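The Holari two-arm bench cell
Sold by Bamside – rental, purchase and spares

Hi, I'm Greer Rankin, and I look after bench cells at Bamside. I get the same email most weeks, and it goes something like "we have a bit of money left in the budget, can we get two arms and a box to put them in?" Yes, you can! But please read this page before you fill in the order form, because the arms are the easy part and the rest is where people run short.

The Holari comes as a kit: two arms, the front rail they bolt to, the upright frame, a tabletop, and wall panels for the back and both sides. You pick the panels when you order. Plain gray is the standard, printed costs a little extra, and I'd go printed if you have any say in it (gray gets dull fast, and it shows every mark). Assembly takes two people and one long afternoon. Bring your own hex keys, the ones in the box are awful and I've told Vandstead so.
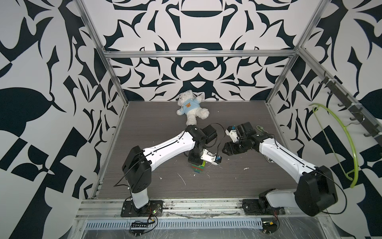 Budget for the small stuff first. I tell everyone to hold back around 20 percent of the arm price for things that aren't arms – wipes, cable ties, spare jaws, a hand vacuum, and whatever you plan to pick up. Objects are cheap one at a time and somehow never cheap by the end of the year. A block stack held between the jaws is a good first item to plan for, and a teddy bear in a sweater gives you something soft for the same money. Add a hook rail on the side wall if you want to work with hangers, and do it at order time, since drilling for it later is a pain. And yes, do buy the vacuum. Crumbs and white flecks on the tabletop are normal life in a cell, and so is grime in the grooves of the front rail.

What about the table underneath? The kit doesn't include one. You want something that won't rock when both arms swing the same way, and you want to be able to walk all the way around it. Mine is a secondhand workbench and it's great. Leave 70 centimeters clear behind the back panel so you can get in there with a screwdriver without taking the whole thing apart (I left a lot less the first time, and my knuckles paid for it).

Buying or renting? Rent if your project ends before April, buy if it doesn't. Rentals go out with one jaw type and one set of panels, and swaps are charged. Purchased cells get a setup visit from Ozoliņš, who is fast, cheerful and will drink all your coffee.

Spares to order with the cell
Jaw set, 2 pairs
Wrist cable
Rail bolts, bag of 20
Replacement tabletop, gray wood grain

Quotes are good for two months. Send me your room size and a photo of the doorway – the frame ships in pieces but the tabletop doesn't.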